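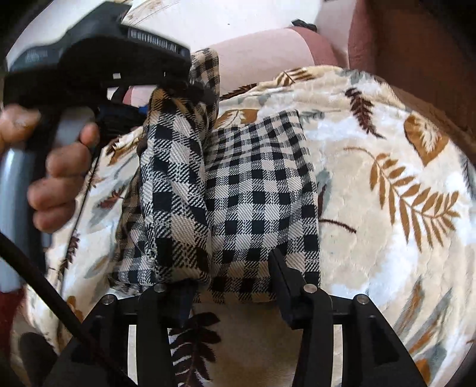

Tùng Châu asks whether a cotton tablecloth and a fleece throw can share one wash cycle, and whether the answer changes if both are new. They can share a cycle after the first wash. New items should be washed separately once, as loose dye and lint are highest at that point.

Frequently asked questions: household textile care

What water temperature should I use for fleece?
Cold or warm, never hot. Polyester pile mats when heated and the change is permanent.

Does fabric softener help?
No. Softener coats the fibers, flattens the pile and reduces absorbency in cotton. If you have used it for a long time, run one cycle with half a cup of white vinegar and no detergent.

My tablecloth shrank. Is this a defect?
Woven cotton that has not been preshrunk loses length in the first few washes. Check the code on the sewn-in label. Grallo items marked 547 are preshrunk. Mullen items are not, and should be bought one size up.

How do I stop dark dye from bleeding into white areas?
Wash in cold water, remove promptly and dry flat or on a line. Do not leave patterned cloth folded while damp.

Can I tumble dry?
Cotton: medium heat. Fleece: no heat or air only. Clean the lint filter before and after each fleece load.

What does the weight figure mean?
It is grams per square meter. Table linen in the Cairns range is 100. Throws in the Bitus range are 300 and take longer to dry.

How long should I wait before storing textiles?
Allow 6 hours after they feel dry. Seams hold moisture longer than the face of the cloth.

Can pilling be removed?
Yes, with a fabric shaver on a flat, hard surface. Do not use a razor blade on fleece.

Do you replace care labels?
Yes. Send the item name and the label code through the contact form. Replacements ship on Monday.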